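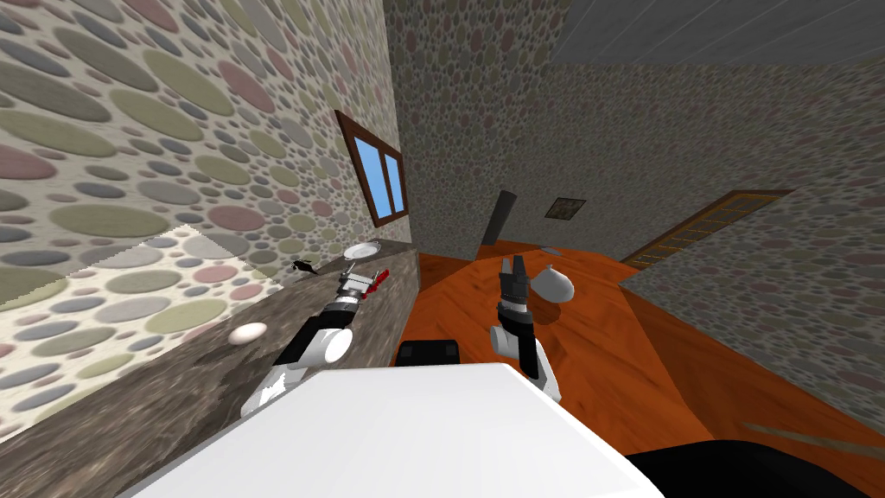 2021年8月24日 歪着脖子上班的一天

下班回来脖子还是酸的。今天练的那个厨房场景，视角整个斜着，地平线从左上一路滑到右下，我坐在椅子上不知不觉就跟着歪，歪到后来隔壁工位的同事拿笔敲我肩膀，问我是不是睡着了。我说没有，我在夹东西呢！

夹的是台面上那个红色的小玩意儿，看着像个小把手，也可能是什么餐具，反正左边的夹爪已经凑到它旁边了，手指和它都叠在一块儿了，从我这个角度愣是分不清到底有没有对准。右边那只手张着爪子举在半空，我一忙左手就会忘了它，跟刚学炒菜的人一样，锅铲在动，另一只手不知道往哪儿搁。

再说那间屋子，墙上全是鹅卵石花纹，地板橘红橘红的，窗玻璃蓝得不像话。谁家厨房长这样啊。Oden里的场景都这个风格，说是花纹要乱一点，机器以后到了真厨房才不会认死理。道理我懂，可我盯了一上午，中午去食堂看见水磨石地面都觉得它在动。

还有那个蛋。白白的一个，就搁在台面上，旁边什么挡的都没有。我在Pellby中央厨房做了那么多年备餐，看见鸡蛋这么放着就浑身难受，手会自己想伸过去把它拢住。白瓷罐子就更别提了，在地板上歪着呢。我第一反应居然是找拖把。同事笑了我半天，说姐，那是电脑里的罐子。

笑就笑吧。我到现在也没完全习惯“电脑里的”这三个字。

其实搬到楼上这间办公室是从一月开始的。那时候公司说备餐线要上机械臂，Duan那边先试，我们这边跟着学。通知贴在更衣室门口，写得客客气气，说岗位会“调整”，大家站在那儿看，看完各自去洗手换鞋，一句话都没说。调整嘛，谁都知道是什么意思，又谁都说不准。后来问愿不愿意转来做操作和检查，我举了手。老实讲，我举手一半是好奇，一半是腰实在不行了，弯腰搬筐子搬不动了。

腰现在好多了，这点得承认。以前一个早班下来，晚上洗澡都弯不下去。现在换成脖子和眼睛，手腕也有点，两只手柄捏久了，虎口那里一跳一跳的。我买了个护腕，灰色的，丑，但是管用。

今天的任务单有30条，我做完了19条，组里说不算慢。任务单是Turno自动排的，它把活儿切得特别碎，“接近”算一条，“夹住”算一条，“抬起”又算一条。我刚来的时候特别不服气，拿个勺子就是拿个勺子，哪有分三回拿的？做久了才觉出点意思。我在厨房里带新人，老说“你顺手一抄就行”，人家抄不起来，我还急。现在轮到我自己把“顺手”拆开给机器看，才发现我根本说不清楚手腕是先转还是先落。好几次都是先闭上眼睛，空着手比划一遍，再睁眼去推手柄。旁边的小年轻看我比划，也跟着比划，一屋子人对着空气抓来抓去，门口送水的师傅愣了一下才进来。

不过Turno也有让我来气的地方。它会记停顿。手柄停久了，那一段就变成黄色，月底要看。可我停下来是在想事情啊，以前在线上，切菜之前看一眼盆子摆哪儿、路通不通，谁会管这叫停顿？下午开小会我就提了，说黄色那段能不能让人自己写个备注。主管说可以考虑，记在本子上了。她人是好的，从前也在楼下干过，知道看那一眼有用。我就等着看“考虑”考虑到什么时候。

会上还说了个数，我们组这批交上去的操作记录，一共过了208段。听的时候大家还挺高兴，有人鼓掌，我也拍了两下。拍完心里又咯噔一下，这208段里有好些是我的手势，我那些年在案板前面磨出来的东西，交上去以后就归机器了？它学会以后，楼下还站几个人？我没问出口。散会以后倒是有个同事在茶水间小声问我，说你觉得咱们是在教徒弟，还是在给自己找接班的。我说徒弟不就是接班的嘛。她想了想，说那徒弟至少过年会来拎盒点心。

我俩笑得水都洒了。

傍晚下楼绕去老地方看了看。备餐线那头还是热闹，蒸汽糊着玻璃，以前跟我搭班的几个在分装晚餐，隔着窗户冲我摆手，指指自己的腰，又指指我，意思是你倒好，坐着呢。我也指指脖子。机械臂那块区域已经拿黄线圈出来了，东西还没到，地上先画好了位置，大家推车都绕着走，明明是空的地也绕。我看着有点说不上来的滋味。那个角以前放我们的折叠凳，歇口气的时候坐一坐，凳子现在挪到冷库门边上去了，冻屁股。

这事我打算明天跟主管说说。黄线可以画，凳子总得有个像样的地方放。机器又不用坐，人要坐的呀。

回家路上买了点青菜和鸡蛋，晚饭炒了个最简单的。拿鸡蛋的时候我特意慢下来，想看看自己到底是怎么拿的：手先张开一点，从上面下去，手指贴住，手腕稍微往里收，再抬。好像是这样。又试了一个，又觉得不是，好像手腕先动的。试到第三个，家里人在客厅喊，说你到底是炒还是孵啊。

行，不试了，下锅。

明天还有剩下的那几条，听说换成正着的视角，谢天谢地。护腕洗了晾在阳台上，记得早上收。膏药也快没了，路过药店要买2盒，一盒放办公室抽屉，一盒放家里。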